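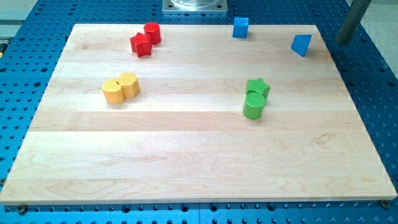
Peadar Flanagan holds that a sorting trial is only as good as its written starting layout, and that too many laboratories still leave that layout to habit. Chae-won Oh agrees in part. In an interview on the Mosum practice guide, to which both contributed, she said the larger problem was record keeping.

"A layout can be perfectly clear on paper and still be set up differently by two people," Oh said. "The guide asks for the position and facing of each block to be logged before the arm is enabled."

The guide, issued in September, runs to 44 clauses. It requires that blocks be grouped by color at the start of a pair trial, that the work board be fixed in relation to the robot base, and that no hand enter the work area while the arm has power.

Flanagan defended the last rule against complaints from operators at Cinwood, who consider it slow. "We reviewed 1688 trial records," he said. "The delay is small, and we do not intend to relax the clause."

Asked whether failed grasps should be repeated, Oh said they should be recorded as failures and left in the results. Comments on the draft revision are being received by the Cheng office.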